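Why I stopped trusting the wrist view on its own

I have spent most of this spring on the grasp software for Collano, our cardboard handling project. The idea is simple enough to say in one line: pick up an empty box, turn it, and put it where the next arm can reach it. The planner for this part was done by February. What has eaten the time since then is perception, and mostly one narrow piece of it, the last stretch before the fingers close.

For anyone who hasn't read the earlier posts, the stack has two halves. Menberg is the planner and controller. It takes a target pose for the gripper and works out how to get there without hitting anything it knows about. Nillavetti is the perception node. It takes camera images and gives back a list of edges and faces with a confidence for each one. The two talk over a plain message queue, and I can swap either one out without touching the other. I wrote most of Nillavetti, so the bugs below are mine.

The trouble starts when the camera gets close. At a normal distance a box is easy. It has straight edges and flat faces, and fitting a rectangle to a face works nearly every time. Up close the rectangle is gone. The view fills with one wall, a corner, and whatever flap happens to be hanging open. Worn boxes are worse, and worn boxes are what we use.

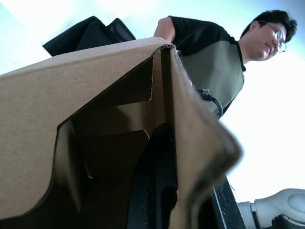 Wrist camera view with the box very close. The blurred band to the right of the opening is a flap.

My first version of the edge finder treated that kind of flap as a wall. It is large, it has a long side, and it sits right next to the real opening, so the score came out high. Menberg would then get a face that wasn't there and plan a grasp on it. The controller did its job and went to the wrong place very accurately.

I tried three fixes. The first was a sharpness check, where any edge below a certain gradient gets dropped. That got rid of the flaps, but it also threw away good edges whenever the arm was moving. The second was to slow the arm down over the last 8 centimeters, which helped a bit and made every cycle longer. I kept it as an option and turned it off by default.

The third fix is the one that stayed. Nillavetti now keeps a short history, 20 images deep, and moves each edge it found forward using the joint readings. A real wall lands where the arm motion says it should. A flap that swings or bends does not, and its confidence drops within a few images. The math is old and there is nothing clever in it. Most of the work was getting the timestamps right between the camera and the joints. They were off by 19 milliseconds for reasons that came down to a buffer I had set up myself and forgotten.

The cutouts were a separate problem. A curved cut in the cardboard gives you an edge that is sharp, close and perfectly real, and it moves the way it should. It just isn't straight. The line fitter would chop it into short pieces and report each one as a possible side. I now join neighboring pieces first and check whether the angle keeps drifting the same way. If it does, the whole group is marked as a curve and the planner leaves it alone.

After that I went back to the grasp itself. Menberg used to ask for the center of the nearest face, which is fine for a new box. With a torn one you want to stay clear of the bad edge, so the perception message now carries a second value per edge for how ragged it is. The planner adds a cost near anything above the limit. It took an afternoon to write and most of a week to tune.

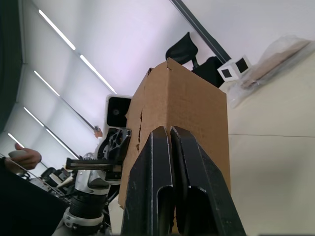

Fingers against the lower front of the box, torn edge on the left, second arm behind it. The marker cube is off to the right.

Marker cubes are how I check the whole chain. The pose of a tag can be computed from any view that shows it well enough, so I compare that with where the joint readings say the camera is. If the two disagree by more than 2 millimeters, the run is flagged in the log and I look at it before using the data for anything. Most of the flagged runs so far trace back to calibration. A few were the tag being seen at too steep an angle, and I have added a limit for that as well.

The handoff to a second arm is the next piece. Both arms run their own copy of Nillavetti, and right now each one has its own opinion of where the box is. I started a small merge tool called Amissah to settle that. At the moment it takes both estimates, weights them by confidence and writes out a single pose – roughly what you would sketch on a napkin. It does fine when both cameras see the same face. When they see opposite faces it depends on knowing the size of the box, and I don't have a good answer for a box that has started to lose its shape.

I also want to move the ragged edge limit out of the code and into the config file. It has been changed by hand so many times that I no longer know which value went with which set of logs. That is on the list for April, after the timestamp fix is merged and the old buffer code is gone.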